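Adams pantry sort moves on to dried goods

HIKCOMBE – Work on the mixed boxes at the Adams pantry store has reached the dried goods, the last category to be sorted before the shelves are refilled in March. Fluretero, which runs the store, said the tins and jars are finished and the remaining stock is made up of bags, pouches and small cartons.

The store holds 715 items on its current list. Of these, 96 are entered as dried goods without a shelf code. Most came in over the winter in mixed boxes, where cartons, bags and pouches had been packed together to save space during the move from Rorkorcombe.

Each box is worked through on the floor, one item at a time. Cartons with a barcode are entered by number and put back upright. Clear bags are checked at the seam and laid flat on top of the cartons. Anything with a split seam goes into a second bag before it is moved again.

Pouches take longer. Several are part cloth and part clear film, and the cloth side lets fine material through if the pouch is squeezed. The working rule is to lift by the fabric, hold the pouch upright and read the contents through the clear section. Leaf, twig and chip mixtures are listed by appearance where the label is missing or creased, then set aside for a second check. They are not opened for identification.

Fluretero has also changed how the boxes themselves are used. Open-topped wooden boxes stay against the wall and take the heavier cartons. Cardboard boxes are kept for light goods and are folded flat when empty. No box is to be filled above its rim – a rule that was on the old store sheet but was dropped during the move.

The new shelf plan sets a depth of 29 centimeters for dried goods, enough for one row of cartons with pouches standing in front. Tea and herb mixtures will be kept at the opposite end from soap and other scented items, as paper and cloth packing both take up odor. Rice, beans and noodles go on the two lower shelves.

Dried goods during the sort: 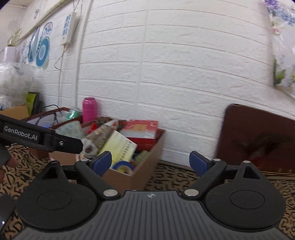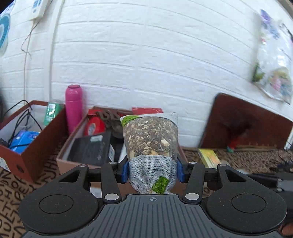

Storage notes for households

Fluretero has put out a one-page sheet based on the same method. It advises keeping dried mixtures away from the stove and sink, writing the month of purchase on the pack, and moving the contents of torn cloth pouches into a lidded jar. The original label should be cut out and kept with the jar. A print run of 2000 copies is planned, with the first batch going to the front desk at Hikcombe and the rest to Rorkorcombe.

The Adams store remains open for collection from 10 a.m. while the sort continues. Dried goods without a shelf code will not be handed out until they have been checked and listed.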